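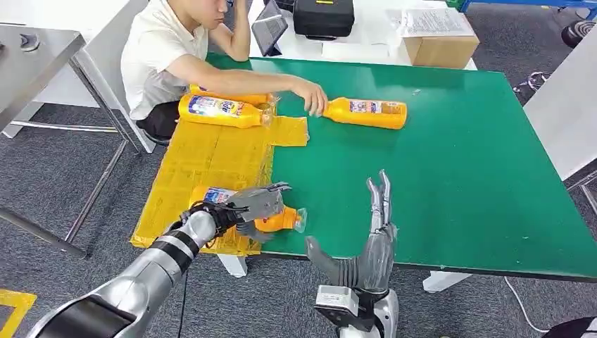 Print this thread | E-mail to a friend
Reading time: 2 minutes

Orange bottles: store them lying down or standing up?

kalli_t
OK, I need opinions before I rearrange the whole supply shelf again. We get our orange drink from Hosum in plastic bottles, 48 at a time, and I've always laid them on their sides because the shelf is too low for standing. My helper says I'm asking for leaks. I say a cap is a cap! Who's right?

prezmek
Standing, always. I had a whole batch on its side in November and two of them seeped under the cap, and you know what sugar does to a shelf. I was scraping for days.

gristura_fan
Two out of how many though? I lay mine down in the Gristura crates (the shallow ones) and I've never had a sticky shelf. Sounds to me like you got some bad caps.

prezmek
Two out of 100. Call it bad caps if you want, I still had ants.

ballo_bench
My trouble with lying down is the rolling. You take one from the front and the next one comes after it. On a smooth painted table they go right over the edge if you so much as lean on it.

kalli_t
Oh the rolling, yes!! I put strips of tape down on my sorting table, sticky side down obviously, and the wrinkles slow them up a little. Looks awful. My sister asked if I'd spilled something.

wide_shelf
Or just get a piece of rubber drawer liner? Cheap, you can wash it, and it doesn't leave gunk when you pull it up. Tape on a painted top is a mistake, you'll take the paint with it.

kalli_t
The paint was a mistake before the tape got there, so I'm not too worried, but I'll look at the liner.

gristura_fan
Which way do you point the caps? I do all caps to the right so I can grab them by the neck. My husband puts them in any old way and it makes me nuts.

ballo_bench
Alternating. Cap, base, cap, base. You fit more in a row because the necks are skinny.

prezmek
You'd fit more if you stood them up, just saying.

wide_shelf
She said the shelf's too low, Przemysław.

prezmek
Then move the shelf! Four screws.

kalli_t
It's a Tomaszewski unit, the shelves are fixed. I'm going to try alternating with the liner and leave one row standing on the floor to compare. Will post if anything drips.

Contact the moderators | Copyright the posters | Back to top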